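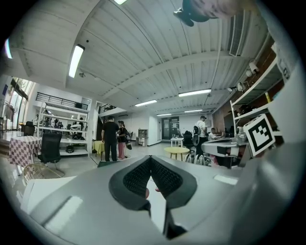
Fluorescent strip lighting

Fluorescent strip lighting (I grew up calling them tube lights, and you'll hear "batten" from any Australian sparky) is the long, pale ceiling lighting found in workrooms, garages, school halls and a good many home kitchens. I've been keeping this entry going for the Dodura household wiki, so expect a bit of opinion mixed in with the facts!

How it works

A tube holds a little mercury vapour at low pressure. Current runs through it, the vapour gives off ultraviolet, and the white phosphor coating on the inside of the glass turns that into light you can see by. The ballast keeps the current in check, and on older fittings it's also the thing that hums. I quite like the hum - my family doesn't.

Layout

Strips usually follow the ceiling. Where there are beams, the fittings tend to go on the panels between them, and a deep room gets several so the back wall isn't left in the gloom. Tall windows on one side will carry a lot of the load during the day, so it's handy to have the window row on its own switch. The old hall at Cuseck was rewired that way in March and the difference at the tables is lovely.

Shelving is the usual trouble spot. A tall unit against a brown or other dark wall throws shadows over its own lower tiers, and you end up reading box labels by torch. White shelves help more than you'd think.

Colour

Tubes are sold as warm, cool or daylight, and cool white is the one most people picture. Mixing colours in one room looks patchy (I've done it, and a checked tablecloth never looked so sad).

Disposal

Don't put old tubes in the kerbside bin, as they contain mercury. Take them whole to a collection point. Quan has one, and Vedum takes up to 2 at a time.

See also: Ballast; Ceiling grilles; Daylight

Last edited 6/21/21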